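Search this site Search Go

Category: Frozen Treats / Company News

FOR IMMEDIATE RELEASE
2021-10-15

Rollereck Creamery Brings Back Burnt Honey, Having Run Out of Excuses

LALLTHORPE – Rollereck Creamery will return its Burnt Honey & Rye Crumb ice cream to store freezers next month, two years after dropping it to make space for a cucumber sorbet that the company would prefer not to discuss.

Burnt Honey was retired in August 2019. Rollereck believed at the time that the flavor had a small following. The following wrote in. By the end of this summer the creamery had received 3749 requests for its return, one of them in verse and a good many of them rude. A petition for the cucumber sorbet drew 2 signatures, and both were in the same handwriting.

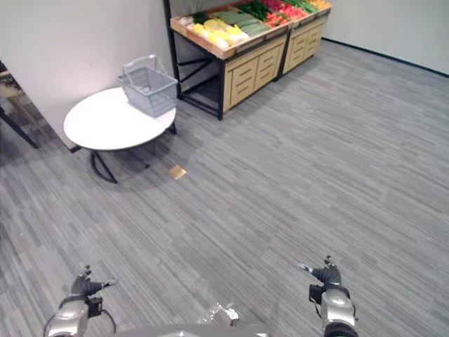
Striped carpet, with a produce display stand and a round white table beyond.

The new pint follows the old recipe with one change. The rye crumb is now baked in butter and folded in after the ice cream has thickened, so it stays crunchy for longer than the drive home. Earlier batches had a crumb that the company's own label called "rustic" and its customers called "wet bread." The customers had a point, and the label has been redone.

The honey is still cooked until it is very dark and smells like trouble. Rollereck tested 35 versions of it before settling on one that tasted exactly like the first. The creamery regards this as research.

"We listened to our fans, eventually," the company said in a statement. "We would like to thank them for their patience, though from the letters we gather there wasn't much."
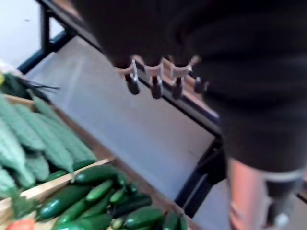

Burnt Honey & Rye Crumb will be sold in pints at grocery stores in and near Lallthorpe, and by the scoop at the Rollereck counter on Maes Street. The first 300 pints go to people who wrote in and left a return address. Those who signed only as "Disgusted" are asked to get in touch.

Also coming back is Asach, the cardamom and salted plum flavor that sold poorly the first time and may well do so again. It is on the schedule because the people who make it like eating it. Asach will be available at the counter only, in single and double scoops, until the plums are gone.

Both flavors contain milk and egg. Burnt Honey also contains wheat and rye. The cucumber sorbet contained neither, and remains discontinued.

Rollereck Creamery makes ice cream in small batches in Lallthorpe. Press samples are available on request and should be collected with a cooler.

Tags: ice cream, new flavors, returning flavors, pints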